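Paper Cups Replace Plastic at Hoteser Summer Drinks Table

The drinks table at the Hoteser community hall will use only paper cups from August. The hall announced the change this month, after a trial in the spring with 200 cups in different colors.

Until now, visitors took a clear plastic cup for every drink, and many people took a new one each time they came back to the table. After a busy evening the bins were full before the music had finished. The hall hopes that colored cups will help people to remember which one is theirs and to keep it until they go home.

The cups come from Margaritis, a small packaging shop in Gevel which also supplies the bakery on the same street. They are sold in sleeves of 50. The hall has ordered several colors for the first evenings, and gray and yellow-green are among them. All of them have a white rim.
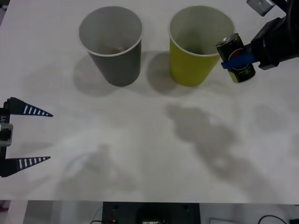
How the table will work

Guests can pick up one cup at the entrance side of the hall and choose the color they like. Soda will be poured from cans, as before, and water will stand in jugs at the end of the table. A family can take one color each, so that the children do not mix their drinks.

Used cups should be put in the tall bin next to the kitchen door. Please empty them first in the sink. During the trial, some cups were thrown away with tea or coffee still inside, and the bag leaked on the floor of the corridor. A second bin for cans will stand beside it.

Hot drinks will be served in the same cups, but only half full. The hall tested this in the spring and found the wall of the cup too warm to hold when it was filled to the top. Visitors who prefer a mug can bring their own from home.

Answers from visitors

After the trial the hall asked visitors for their opinion and received 77 answers on paper. Most of the people who answered liked the colors. Several wrote that the darker cups were easier to find again on the white table, while others asked for a place to write a name. A pen on a string will now be fixed to the table leg for this purpose.

There were also complaints. A few visitors found the cups too small for cold drinks with ice, and the hall is asking Margaritis for the price of a larger size. An answer is expected before the autumn program begins.

The first event with the new cups is the Mareria music evening, which opens at 6 p.m. There are 100 seats, and drinks are included in the ticket. The table will be open before the concert and in the break, but cups cannot be taken to the seats in the front rows, where the floor was polished in July.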